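Match records for the Costello League, an amateur men's soccer league. One row per match, plus tables for goals, lineups and cards. The repository is called `grestari` after the old cup the league used to play for, and the Python package that reads the files has the same name.

Current release: version 3. If you have scripts written against version 2, read the section on changes before you update.

## What is in here

The data covers 1795 league matches. Cup ties, friendlies and the preseason tournament are left out. Of the league matches, 1667 have full lineups for both teams. The rest have a score and in most cases scorers, but one or both team sheets are missing or can't be read.

```
data/
 matches.csv
 goals.csv
 lineups.csv
 cards.csv
 clubs.csv
 grounds.csv
docs/
 name_changes.md
 disputed_results.md
grestari/
 load.py
 tables.py
 check.py
```

All files are UTF-8 with a header row. Commas separate fields, and fields with a comma inside are quoted. Empty means unknown. A zero means zero, and it matters in the goals columns, so please don't fill blanks with zeros when you load them.

## Quick start

```
pip install -e .
python -m grestari.check data/
```

The check prints nothing if the files agree with each other. Otherwise it prints the match ID and the rule that failed.

To get a league table as it stood after a given round:

```python
from grestari import load, tables

m = load.matches("data/")
t = tables.standings(m, season="12", round=9)
print(t)
```

Seasons are numbered from the first one in the data. The league's own handbook names them by year, and those names changed format twice, so a plain number was easier to sort on. Season numbers are text in the file. Put quotes around them or the filter will return an empty table.

## Columns in matches.csv

| Column | Type | Notes |
|---|---|---|
| `match_id` | text | Stable across releases |
| `season` | text | See above |
| `round` | integer | Scheduled round, even if the match was moved |
| `home` | text | Club ID, joins to `clubs.csv` |
| `away` | text | Club ID |
| `home_goals` | integer | Full time, own goals credited to the side that benefits |
| `away_goals` | integer | Same |
| `ht_home` | integer | Halftime, often blank in early seasons |
| `ht_away` | integer | Same |
| `ground` | text | Ground ID, joins to `grounds.csv` |
| `status` | text | `played`, `forfeit`, `abandoned`, `awarded` |
| `source` | text | `sheet`, `paper`, `handbook` |

A forfeit is recorded with the score the league gave it. The goals in a forfeit have no rows in `goals.csv`, so goal totals from the two files will not match unless you drop forfeits first. The check script knows this and skips them.

`abandoned` means the match was stopped and never finished or replayed. If it was replayed, only the replay is listed. `awarded` is for matches that were played but had the result changed afterward, usually over an ineligible player. The score in the file is the official one. The score on the day, where we have it, is in `docs/disputed_results.md`.

## Goals, lineups and cards

`goals.csv` has one row per goal with the minute, the scorer ID and a type: `open`, `penalty`, `own` or `unknown`. Minutes come from the referee's sheet. Referees in this league tend to round to the nearest five when they fill in the sheet at the end, and you will see this as soon as you plot them. Don't read anything into a spike at minute 45 or minute 75.

Assists are not recorded. The sheets have no box for them and the newspaper reports mention them too rarely to be useful.

`lineups.csv` lists starters and substitutes with shirt numbers. Positions are given only for goalkeepers. Substitution minutes start in season 8, when the league changed its form. Before that you can tell who was on the bench but can't always tell who came on.

`cards.csv` has yellow and red cards. A second yellow is stored as its own type, `second_yellow`, and is not also stored as a red. To count dismissals, add `red` and `second_yellow` together.

Players are identified by number. There are no names, birth dates or addresses anywhere in the release. The key that links numbers to names stays offline.

## Clubs

Club IDs follow the club and don't change when the name does. The case that causes the most questions is Dorley. Dorley Town and Dorley Rovers played as separate clubs, merged, and then a new Rovers was formed by players who didn't like the merger. In this data:

- `DOR1` is Dorley Town, and the merged club after it.
- `DOR2` is the first Dorley Rovers, up to the merger.
- `DOR3` is the second Dorley Rovers.

The present Rovers count the first club's titles as their own. We don't take a side on that. If you want them joined, map `DOR2` to `DOR3` yourself before building any all-time table.

Vetley is simpler. The club dropped "Athletic" from its name and moved across the river to a new field in the same summer, and it keeps one ID throughout (`VET`). The two fields have separate ground IDs.

## How the data was put together

Most rows come from referee match sheets held by the league. They were typed in by hand from paper, then compared with the final tables in the handbook. Where a season's results added up to the printed table, the season was marked as closed. Where they didn't, the newspaper reports were used to find the wrong score.

Four kinds of error came up again and again:

- Home and away swapped when two clubs traded dates.
- Own goals credited to the wrong side.
- A postponed match entered under both dates.
- A 7 read as a 1 on carbon copies.

The first and third are now covered by the check script. The other two need a person with the sheet in hand.

If the sheet and the paper disagree on the score, the sheet wins. If they disagree on the scorer, the sheet still wins, even though the paper is probably right some of the time. It seemed better to have one rule than to argue over each goal.

## Changes from version 2

- `result` was removed from `matches.csv`. Work it out from the goals columns.
- `ground` is now filled for every match where it is known. Version 2 assumed the home club's field, and that was wrong for a whole spring when Vetley's field was flooded and they played home matches at Dorley.
- Replayed matches no longer appear twice.
- `second_yellow` was split out from `red`.
- Dates were dropped from the public files. Rounds are enough to build any table, and a good number of the dates were scheduled dates and not the ones played.

Match IDs are unchanged. If a match was removed, its ID was retired and won't be used again.

## Known problems

- Halftime scores are missing for nearly all of the first four seasons.
- Season 6 doesn't add up. The printed table gives Costello Wanderers one more goal scored than the match sheets do – we have not found it.
- Some players have two IDs. This happens when a player changed clubs and the new club spelled the name differently. Career totals will be low for these players.
- Attendance was never recorded by the league. Please don't send estimates.

## What it can and can't be used for

It works well for tables, head-to-head records, home advantage and scoring rates over time. It has also been used in a classroom as practice data for joins, and the forfeits make a good trap for that.

It is a poor fit for anything that needs exact goal times or minutes played. It is also one small league, with clubs that share players, fields and sometimes a bus, so results are not independent in the way a model might want. Betting models built on it will not carry over to the professional game.

## Grounds and travel

`grounds.csv` gives each ground an ID, a surface (`grass` or `artificial`), and a yes or no for floodlights. Slope is not recorded, although anyone who has played at the upper field in Dorley will think it should be.

There is no distance column yet. Straight-line distance is misleading here, as the route from Dorley to Vetley follows the valley and away teams spend far longer on it than the map suggests. Driving distance is planned for the next release, measured gate to gate. Kickoff times are already in our working files and will be added with it, so that late arrivals can be looked at too.

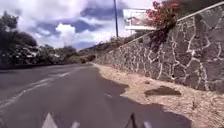

## Corrections and license

Open an issue with the match ID and say where the right figure comes from. A photo or scan of the sheet or clipping is the most useful thing you can attach. Cover up players' names first.

Data files are released under CC BY 4.0. Code is under the MIT license. If you publish something based on the data, cite it as "Grestari match records, version 3" with a link to the repository.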